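Write the bench rules down before the second robot arrives

By Yamuna Chacko
May 30, 2026

Most small robotics groups have rules. They are usually kept in the head of whoever set up the bench, and passed on when a new person does something wrong. I think this is a poor way to work, and I think a group of two people needs written rules as much as a group of fifty.

In January I spent a week with the team at Sillport, who test arms on picking jobs. Lorna Dimaculangan runs the bench there. Her written procedure was 6 pages long and covered emergency stops, payload limits and who may change the speed settings. It said nothing on how the bin should be fixed to the table, where the cables should run, or what goes in the bin at the start of a trial. Those three things took up most of our week.
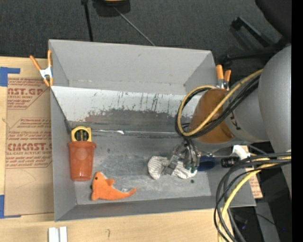
Take the bin first. If it can shift when the arm pushes against a wall, every position recorded after that is suspect. The rule should say how it is held, where the holding points are, and that someone checks them before each session. Clamps are fine. A clamp whose place is written down is better, as the arm's path can then be planned to stay clear of it.

Cables are the next matter. A loop with enough slack for the wrist to turn is also a loop that can catch on a rim or a clamp. I would ask for one slow run through the full range of movement, with a person watching the cables and nothing else, whenever anything is re-routed. Teodoro Yap at Sillport objected that this costs time. It does. The team had logged 561 trials by then, and nearly 800 minutes had gone on stoppages.

Then the objects. Soft things such as cloth and plush toys never land the same way twice, and a stiff cup behaves differently again. A result from a mixed bin means little unless the mix is recorded. I would keep the list on the bench, and retire an item on a set date.

Maricel Barredo's worry is that long rules go unread. I agree with her, so keep them to 2 pages and put the daily checks on the first. Safety standards for machinery will still apply, and a bench sheet does not replace them. It covers the ordinary things they leave to you.

Sillport's second arm is due soon. Lorna has a draft sheet, and the cable check is in it.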